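Finally deleting things, or what a month with Lema taught me about dead code

I promised back in the spring that I'd write something about the big clear-out, and then the summer happened, and the allotment happened, and now it's August and I'm sitting at the kitchen table with a cup of tea and no more excuses.

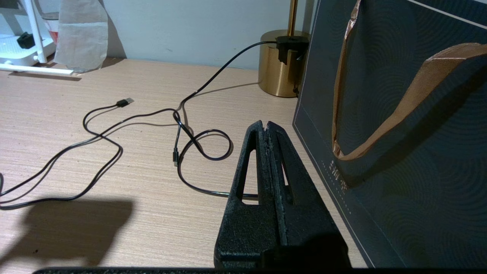 So, for those who weren't following along, Sketton is the little booking program I look after for three village halls in and near Sirthorpe. It began as a weekend's work and it grew the way these things grow. Somebody wanted half-hour slots, somebody else wanted a different price for the badminton club, and every time I said yes I added another function and left the old one where it was, just in case. You'll know the feeling if you've ever kept a drawer full of phone chargers.

When I finally ran Lema over the whole lot (it's a small command-line tool that looks for code nothing ever calls), it came back with 2,267 lines that it reckoned I could throw away. I did what any sensible person would do and went for a walk.

The trouble with a number like that is that you can't quite believe it, and you shouldn't. Lema reads the source and follows the calls, and it's very good at that, but it has no idea that my invoice templates look up their helpers by name, from a bit of text in a settings file. As far as Lema is concerned those helpers are as dead as doornails. As far as the halls are concerned they're how the heating gets paid for.

I wrote to Blandine Hoarau, who I used to work with at Tristton and who has cleaned up far nastier things than mine, and she told me to stop deleting and start logging. Put one line in every function you suspect, she said, leave it running for a month, and see which ones speak up. It felt terribly slow to me – I wanted the satisfaction of a great big red diff – but I did as I was told.

I'm glad I did. Most of the list stayed silent, but the year-end export woke up when one of the halls closed its books, and so did a funny little routine for rounding deposits that I'd have sworn I replaced ages ago. I hadn't. I'd written the replacement, tested it, been very pleased with it, and never plugged it in!

After that I worked in batches of 100 lines or so at first, one commit each, running the tests in between and having a poke at the calendar page by hand. Once I'd got my nerve up I did one of 500 lines, the whole of the old text message reminders, and that went without a murmur.

There are still 900 lines on the list that I haven't touched. A good part of that is the import code for the paper diaries, which can't possibly be needed again, and yet I remember how long it took me to get the dates right and I can't quite press the key. Blandine says that's what version control is for. She's right, of course, and I'll do it one evening this week, after I've picked the beans.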